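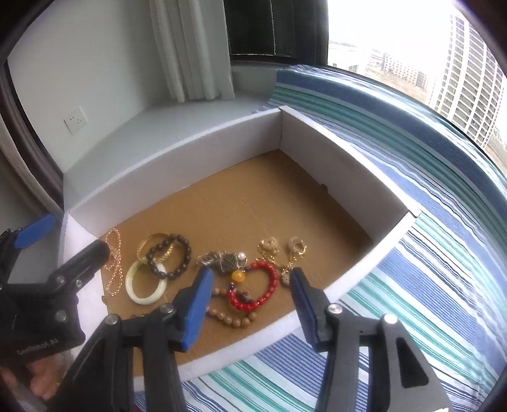
Does a robot learn a job because a person has shown it the job 600 times?

It learns to copy what the person did, in the places where the person did it. Whether that counts as learning the job is the part I have doubts about, and I have them more than I used to.

Take jewelry. Sorting a box of bracelets and chains looks like the perfect thing to teach by hand. You hold the gripper, you close it on a string of red beads, you lift, you put it down. A child could follow that. The sales people at Moltura certainly think so, and their pitch in February was that anyone in the building could be a teacher after one morning.

What gets left out is how much a person decides before the fingers move. If a wooden bracelet is lying partly under a red one, I know which to take first and I don't notice knowing it. If a fine chain has bunched up next to something heavier, I slow down. None of that gets written into the path of my hand. The machine gets the path. It has to guess at the rest, and it guesses from a pile that will never lie quite the same way again.

Uldis Vaher, who ran the trial at Flurkcombe, told me the answer is simply more showings. Go from 100 to 600 and the guesses get better. Fine, I believe him. But ask who is doing the showing. Four people, all careful, all right-handed, all taught by Uldis. They pick up a bangle the way he picks up a bangle. I would call that a house style.

Remote control has the opposite problem. At Nudska they drove the arm from another room, and you can't feel a chain snag from another room. You go by eye, so you go slowly, and a slow timid lesson is what the robot takes home. Holding the tool yourself is better, I'll give them that. Your wrist still feels something through it, though I have yet to hear how much of that feeling is ever recorded.

I'm not against any of this. I'd like a machine that can untangle a necklace, having wasted enough evenings on it. I would just like the people selling it to test it on a pile made by a stranger, with pieces it has never met, and to publish the misses along with the hits. Ots promised to do that and so far has put out 3 short videos, all of them successes.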